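Notebook, cell 2, Havstead
Feb 23, 2018

Spent the morning turning the house rules for two-arm work into something a person might read. The January version ran to 39 clauses and cited itself twice. Ermanno wants it short enough to tape to the bench. Graziella wants it longer. I have split the difference and annoyed them both.

Working from the jewelry box task, as it breaks most of the rules without even trying. Chain is miserable stuff. It has no shape of its own, it shines at the wrist cameras, and it goes wherever the last thing that touched it was going.

Rules as of today:

1. One arm owns the box at any time. The other stays out of it until the owner's fingertips are above the rim. Write down who owns it before the run, in ink.

2. No closing on chain against a hard surface. Approach with the tips apart, stop, look through both wrist cameras, then close at the slow setting. "It looked fine from the console" has been retired as a log entry.

3. Loose pieces on the table count as obstacles. Yes, even small ones. Soon-im has asked me to underline this and I have told her the template has no underlining.

4. A lifted tray stays up until the operator says where it goes. No parking it over the box while we debate.
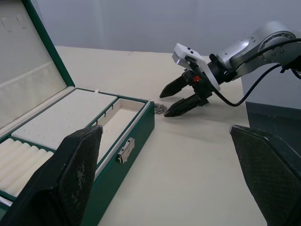
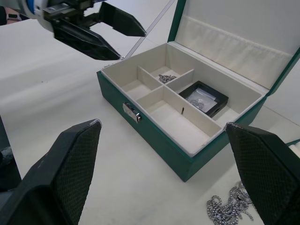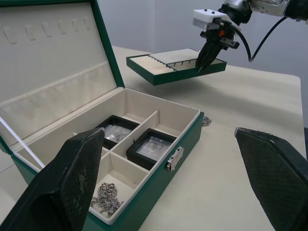 All three: green box open, silver chain out on the table, both arms in play.

5. Finger pads get looked at before every session. Scuffs are allowed. Torn mesh is a stop, and "it's only the corner" is a torn mesh. Log the pad condition even when it is boring.

6. Cable loops get checked at full reach, with the arm where the task will put it and not where it looks tidy.

Open items

Speed near the lid. Natalina wants a separate limit whenever the lid is up. I think rule 1 covers it. She thinks I wrote rule 1. Both true.

The Terkero log template still has no field for which arm held what. I have been putting it under "weather."

Stirnemwood sent back our last log set, 2,244 lines, with a single comment: "units?" Fair. Fingertip gap is in millimeters from now on, every time.

Agata to try the new sheet cold, with no coaching from me, and mark anything she had to read twice. Print size to go up, she says, before she reads it once.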